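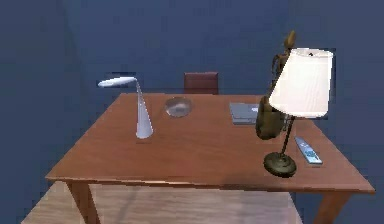
Image: Dindo Padilla / Quartey

Wood Finish Care: Frequently Asked Questions

These answers cover clear and stained finishes on indoor furniture. They do not cover floors, decks, cutting boards or painted pieces. Product support for Flamada hardwax oil and Zolto water-based lacquer is handled from the same desk, so questions on either can be sent to the contact at the bottom of the page.

How do I find out which finish is on my furniture?

Pick a hidden spot, such as the inside of an apron or the underside of the top. Put a drop of denatured alcohol on it and wait one minute. If the surface turns soft or sticky, it is shellac. If nothing happens, try a drop of lacquer thinner on a fresh spot. Solvent lacquer softens and then hardens again as the thinner evaporates. Water-based finishes may turn tacky. Cured polyurethane and factory two-part finishes usually show no change, or wrinkle slightly after a longer soak.

For oil and wax, use a drop of plain water instead. On a worn oil finish the drop spreads and darkens the wood within five minutes. On a film finish it stays as a bead.

Solvents are flammable. Open a window, wear nitrile gloves and keep the work away from pilot lights.

What should I use for regular cleaning?

A soft cotton cloth, slightly damp, followed by a dry one. Wipe with the grain. If there is grease, add a few drops of dish soap to a quart of lukewarm water and wring the cloth out well. Do not use ammonia, bleach, vinegar or all-purpose kitchen spray on shellac or oil.

Is silicone polish a problem?

It does not harm the finish itself. It does contaminate the surface, and any later coat of lacquer or varnish will tend to form small craters known as fisheyes. If a piece may be refinished at some point, avoid silicone.

There is a white ring on the top. Can it be removed?

Usually. A white ring is moisture held in the finish, and the wood below is normally unaffected. Leave it alone for two days, as fresh rings often fade. If it remains, rub lightly with a cloth barely dampened with denatured alcohol, in short passes. Do not try this on shellac without testing first. A dark or black ring means water has reached the wood and reacted with tannins or iron. This calls for oxalic acid and bare wood, so the finish has to come off.

Why has my red-brown stain faded on one side?

Light exposure. Red dyes fade faster than yellow and brown pigments, and a top that gets direct sun for part of the day will shift toward tan. UV-blocking additives slow the change but do not stop it. Move desk pads and other flat objects every few weeks in the first year to prevent outlines.

How much finish do I need?

Zolto covers 373 square feet per gallon per coat on sealed, flat wood. Plan for three coats. Open-grained species such as oak and ash take more on the first coat. Flamada is sold by the pint, and the coverage for each color is printed on the lid label.

What sanding grit should I stop at?

It depends on the finish.
Film finishes: 180 on bare wood, 320 between coats.
Hardwax oil: 150 for pale woods, 180 for dark woods.
Shellac: 220 on bare wood, 400 between coats.

Sanding bare wood finer than the grit listed closes the surface and reduces how much stain it takes. End grain is the exception. Take it one grit finer than the faces so that it does not come out darker.

How long before I can use the surface?

Zolto is dry to the touch after 60 minutes at normal room temperature and can be recoated after three hours. Light use is fine the next day. Full cure takes three weeks. Until then, do not leave rubber feet, vinyl mats or plastic sheets on the surface. Plasticizers can move into the film and leave a permanent mark.

Drying slows a good deal above 70 percent relative humidity. In July we suggest doubling the recoat time unless the room is air-conditioned.

Can I put a water-based finish over an oil-based stain?

Yes, if the stain is fully dry. Allow at least 72 hours. Rub a white cloth over the surface; if it picks up color, wait longer. A coat of dewaxed shellac between the two is good practice and is required over Prurkitz gel stains, which stay slightly oily for a long time.

What causes bubbles in the dry film?

Shaking the can, brushing too fast, or applying a thick coat to warm wood. Stir slowly with a flat stick. If the bubbles have already dried, sand them flat with 320 grit and apply a thinner coat.

How do I dispose of oily rags?

Lay them flat outdoors in a single layer until they are stiff, or put them in a metal can filled with water and close the lid. Rags soaked in drying oils give off heat as they cure and can catch fire without a spark. Never leave them in a pile or a trash bag.

Do you keep old color formulas?

Formulas for 1318 stain colors are on file, including discontinued ones. Send the number on the can lid. If the lid is gone, mail a finished wood sample at least two inches square. Genalyn Marquez matches samples on Tuesday, and results go out by email.

Contact: Ona Lill, Technical Support, Quartey Wood Coatings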